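Sellus pairing policy, reviewed: good at shoes it knows

Posted in Reviews, September

The pitch for Sellus is that you can teach one arm to put pairs of shoes back on a rack with far fewer demonstrations than usual. The paper comes from Karlijn Smits and Luuk De Graaf, and the trained weights and code are out for anyone to use. I have read a lot of tidy-up papers. Most of them work on the shoes in the video and nothing else, so I went in expecting the same.

The idea is simple enough. A regular imitation policy treats every shoe as a fresh pick and place. Sellus adds a second head to the network that guesses which shoe on the table goes with which, and it keeps that guess while the arm is moving. The first shoe gets placed, and the second is supposed to land next to it, toes the same way. The authors trained on 1,138 demonstrations and say that almost all of the gain over their baseline comes from the pairing head.

That last claim is where I started to have doubts. The baseline in the paper gets no memory at all. Of course it does badly on the second shoe, it has no idea where the first one went. A fairer test would give the baseline a short history of its own moves and leave the pairing head out. Bart Hoekstra raised this on the project's discussion page and the reply was that such a run is planned. I would have liked to see it before the word "outperforms" went into the abstract.

We ran the released weights at Zavelside with Iwona Mazurek at the controls, on a white table with a chrome rack behind it. Our shoes were a mix of canvas sneakers and foam slides. The paper leans heavily on lace-up shoes, so the slides mattered to me more than anything else on the table.
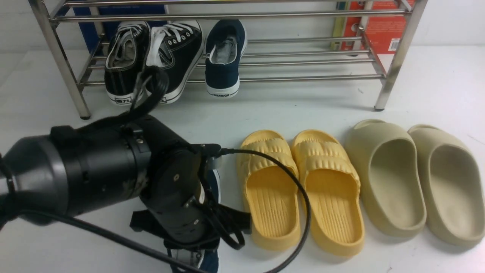
Arm over a navy sneaker, with the yellow and beige slides to its right and the rack behind.

Sneakers went fine. The policy likes to come straight down and pinch near the opening, and a canvas upper forgives a sloppy pinch. Over 14 trials with sneakers only, I had 2 failures, both of them drops on the way up.

Slides were another story. The ridged yellow ones gave the fingers something to hold, but the policy kept aiming for the heel, where a slide has nothing to grab. The smooth beige ones were worse. The pairing head was often right about which shoes belonged together, and then the hand couldn't do anything with that knowledge. So the part that is new works better than the part everybody already had. I don't know if that counts as praise.

Cables deserve a word too. The wrist turns more than it needs to between picks, and if your wiring hangs loose like ours does, you will be watching it the whole time. There's a setting called turn_cost that is supposed to calm this down. Raising it to 3 helped, at the price of slower placements. The docs don't mention it, and I only found it by reading the config file.

Setup took most of an afternoon. The install notes assume the same camera mount the authors have, and the calibration script quits without a message if the table height is off. Roswitha Frei has since posted a patch for that — use it.

Should you try it? If you already have an arm running and you work on anything that comes in twos, yes, the pairing head is worth pulling out and bolting onto your own policy. If you want a system that tidies a hallway full of random footwear, I'd wait for the missing baseline and for a training set with more slides in it. Segers, the follow-up from the same pair of authors, is said to cover boots. I'll run it on the beige slides first.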